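How to lodge a temporary admission declaration at Billotport

Guidance for importers, exporters and their agents
Last updated 08/06/2020

Temporary admission allows goods to enter the customs territory without payment of import duty, provided that they leave again in the same condition. It is commonly used for exhibition goods, professional equipment and commercial samples. Goods that will be sold, consumed or altered must be entered under a different procedure.

Before you start

You will need your trader registration number, a full inventory of the goods and the commercial or pro forma invoice. Where an agent acts for you, a signed letter of authority must be held on file before the declaration is lodged. Agents registered at Wakell may use the same letter at Billotport.

The inventory must give the serial number of each item, where it has one. General entries such as "tools" or "display material" will be returned for correction – this is the most frequent cause of delay.

Step 1. Register the consignment

Sign in to the Fevora declaration service and select "Temporary admission" from the list of procedures. Enter the consignment reference exactly as it appears on the transport document. The service will issue a draft number, which remains valid for 20 days.

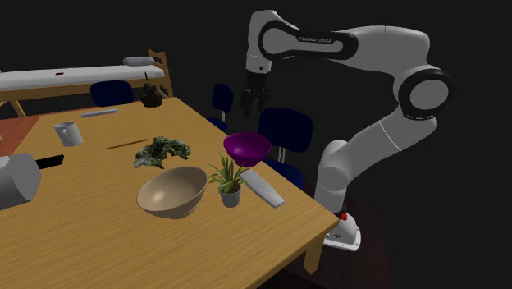

Rosimeire Rangel

Step 2. Provide security

Security is required for the full amount of duty and tax that would otherwise be payable. It may be given as a cash deposit or as a guarantee from an approved guarantor. A consignment with a potential charge of 3,486 must therefore be covered for 3,486, and partial cover is not accepted. Consignments with a potential charge below 700 may be covered by a written undertaking on Form 2.

Step 3. Submit and present the goods

Attach the inventory and invoice, check the declared period of stay and submit the declaration. You will be told whether the goods are released or selected for examination. Selected goods must be presented at the Onuoha examination shed with a printed copy of the inventory.

Step 4. Discharge the declaration

When the goods leave, lodge a re-export declaration quoting the original number. Security is released once the exit has been confirmed. If only part of the consignment is leaving, list the items concerned and keep the declaration open for the remainder.

Requests to extend the period of stay must be received before it expires. They should be sent in writing to Sekar Hutapea, Temporary Procedures Section, Billotport Customs Office.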